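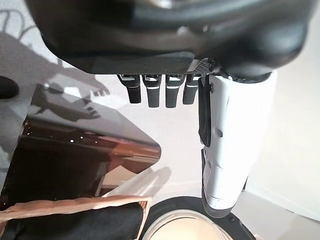

A small thing left on a table is not a mess, one listener objected at the April talk, and asked why I spend so long on it. Start with that objection. Let people answer it before I do.

My answer: one small thing is quick to put away, and it usually brings others. Point out the pale grey surface on the slide, and the small dark shape over at the left.

**Small things first**

- Pick up whatever you can hold in one hand.
- Decide where it lives before you move it.
- If it has no place, it goes in the Uvberg tray. Hold up the tray.
- Empty the tray on Sunday evening.

Ask who has a tray or bowl like this at home. Wait for hands. Don't rush on. 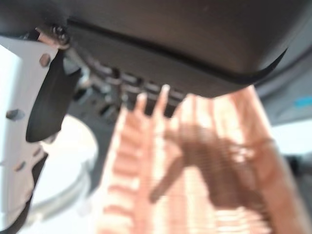

*Notes by the speaker, Satport Home Group, Lowther Hall, October 21, 2018*

**Colour and finding things**

Move on to colour. Peach and pink, as on this slide, are easier to pick out than black in a dim cupboard. Ribbed things are easy to know by touch too. I keep bright things at the back of the shelf and dark ones at the front.

Say that the Zoruron booklet puts it the other way round, with bright things at the front. Both work if everyone in the house does the same.

**Exercise (9 minutes)**

Each table clears its own top. No talking for the first part, then compare where things ended up. Pens and glasses go back to their owners.

**Questions**

Someone will ask about labels. I use them on boxes with lids and nowhere else.

There are 40 handouts by the door. Bring the tray home this time.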